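Marisa Carbone kept the lights low the whole afternoon I spent with her, a habit, she told me, left over from so many nights of sitting in dark buildings waiting for a noise. She has been leading overnight visits to the old Tanner schoolhouse for seven years now, and she talks about the place the way other people talk about a difficult aunt.

"I went in there the first time thinking I'd be home by midnight," she said, pouring us both more coffee. "Well, the sun came up and I was still on the stairs with my recorder, listening to somebody walk around over my head — and there's no floor over those stairs, you know. It burned out in January of '43."

She has 39 recordings she considers worth keeping, out of more than 600, and she was good enough to play me several. I heard a creak, a sort of sigh, and on the last one something that I would call a cough if I had to call it anything.

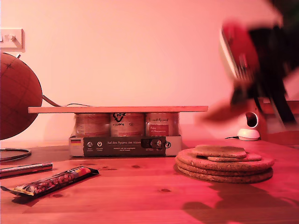 Melquiades Ocampo doesn't hear a cough at all. He told me over the phone that it was pipes, that it had always been pipes, and that he had said so to Marisa on the very first night they went in together. He still goes along whenever she asks him.

"Oh, Mel," she said when I passed this on, and she laughed for quite a while. "The water's been off in that building since before either of us moved to Gretero. You ask him what pipes."

The next visit is set for 01/04/2023, and she already has her thermos picked out.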